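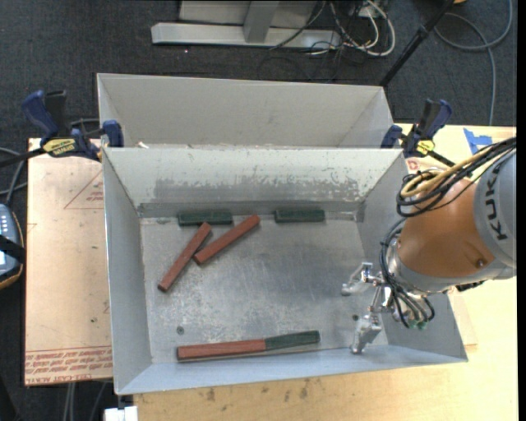 Gadosbridge, September

Does magnesium spray on your feet do anything for sleep?

Dulce Rosales
My sister-in-law swears by a magnesium spray called Flitik. You put it on the soles of your feet before bed and supposedly you sleep through. I've been waking up at 3 a.m. for most of the summer and I'm tired enough to try it, but the bottle is $32 and the website reads like every other website of this kind. "Clinically inspired" is one of the phrases. Inspired by what? Has anyone here used it for more than a week? I'm 58, no prescriptions, two coffees a day, the second one after lunch.

Parvathi Kurup
I bought it last year and used it for 13 nights, then quit. It stung a little and left a white crust on the sheets. I slept fine on some of those nights and badly on others, same as before.

What bothered me was the label. It says 500 in big numbers on the front and you have to hunt on the back to learn that this is milligrams in a whole lot of sprays, more than anyone would use at once. That tells you what's in the bottle. It doesn't tell you what gets through the skin on your heel, and that skin is thick. I wrote to the company asking for the study. They sent me a coupon.

If you want to test magnesium, ask a pharmacist about the tablets. They're cheaper and at least you know you swallowed them. Check first if you have any kidney trouble. And I'd move that second coffee to the morning before I spent a dime.

Higinio Bautista
Works great for me, out like a light. I also do a hot shower and no phone after nine so who knows. Try it.

Natalia Varela
Higinio, how do you know it isn't the shower? Leave the spray off for two weeks and keep the rest, then come back and tell us.

Dulce, 3 a.m. every night for a whole summer is worth bringing up with your doctor, especially if you snore or wake up sweaty. I put mine off for far too long.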